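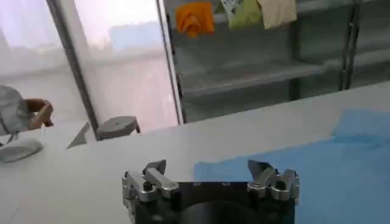 The Boundary

Glória Caldeira bought the block at Kamdale in August for the dam, and found out in the first week that the dam wasn't all hers. The survey peg was on the far bank. Somebody had put the fence on the near one.

She rang the number the agent had given her for next door.

"Yeah, that's always been there," said Jaime Vieira. "Dad put it up."

"It's 66 metres out."

"Is it?" He sounded interested. "He paced it, I think. He had short legs."

She said she'd like it moved. He said he'd have a look at it after shearing. She wrote that down on the back of the rates notice and underlined it.

Shearing finished. The fence stayed where it was. Most mornings his ewes came down to drink on what was, by the plan, her side of the water, and stood there looking at her while she had her tea on the step. She got a quote from a contractor called Larix, who wanted $2275 for the strainers and wire and more again to clear the blackberries. She put the quote in Jaime's letterbox with a note saying half would be fair.

The note came back in her own letterbox two days later. On the bottom he had written, in carpenter's pencil, "Can do it cheaper. J." 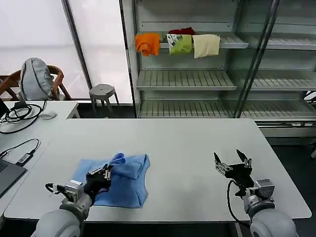 The Pump

In the dry part of the year her tank went down to the last rung and the pump stopped. It was a Trnka, older than she was, and it had come with the house. She took the cover off and looked inside and put the cover back on.

It was nearly dark when she walked up to his place. She hadn't been there before. The dog came out and then the porch light went on.

"It's the pump," she said.

"The Trnka? It'll be the diaphragm. It's always the diaphragm." He was already getting his boots. "Dad sold that pump to old Drarnisetti, the fella before you. I've got a spare somewhere."

The spare was in a biscuit tin under a lot of other things. They went down in his ute and he lay on his side in the pump shed while she held the torch. He asked for the small spanner and she gave him the small spanner. It was close to nine when the pump caught and they heard the water start going up the pipe.

"You'd have about 1000 litres by morning," he said. "Don't do any washing till then."

She made him a cup of tea. He drank it standing up at the bench.

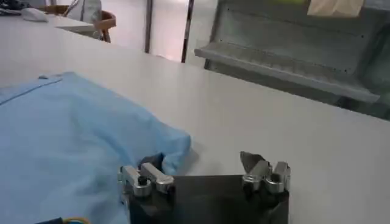
"I had the plan out," he said. "You're right about the line."

"I know I am."

"If I shift it, my girls have got no water in that paddock. I'd have to put in a trough and run poly down to it."

She hadn't thought of that. She turned her cup round by the handle.

"How many have you got in there?"

"329. Less a couple."

Outside the pump was still running. She listened to it for a bit.

"Leave a gate in it, then," she said. "Put the fence where it should be and leave a gate by the willow."

He considered this. He rinsed his cup and stood it upside down on the sink.

"I've got a gate," he said.

He came down the next morning with the posts on the back of the ute, and she went out to hold the other end of the tape.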